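Lists > Feltmakers > Archive > June > Re: Cellelitz stiffener

I'd hold off before anyone puts in a group order. On the last round, somebody wrote:

> I did two crowns with Cellelitz and they came up firmer than
> shellac ever did for me. Adau says one bottle treats 12 hats
> and it never yellows. At this price I don't see why we're
> still messing with the old stuff.

Twelve hats of what weight? The Adau sheet doesn't say. It gives 220 grams of powder to the bottle and leaves the rest to your imagination. I use thick wool felt, and I got five out of a bottle before it ran dry. As for "never yellows," the product came out 19 months ago. My shellac pieces looked fine at 19 months too.

I'm also not sold on "firmer." Firmer than what, and checked how? Pressing it with a thumb the next morning isn't a test. Plusitis made the same promise a few years back, and half of us ended up with brims that cracked at the fold. 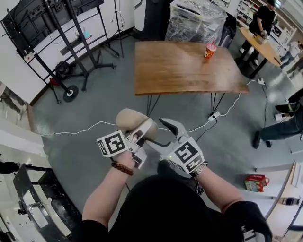
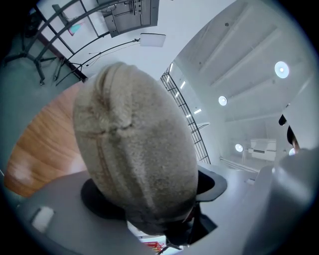
Beige, soft surface, both pictures.

The Kikuchi people at least print a drying chart, and they tell you to expect trouble over 100 degrees in a closed car. I trust a maker more when they admit to something.

If anyone has a treated piece that's been through a full summer of wear, sweat included, please post what happened to it. Same goes for anyone who has tried to reblock one after stiffening. The sheet skips that completely, and it's the first thing I'd want to know.

Until then I'm staying with shellac, smell and all. Count me out of the order.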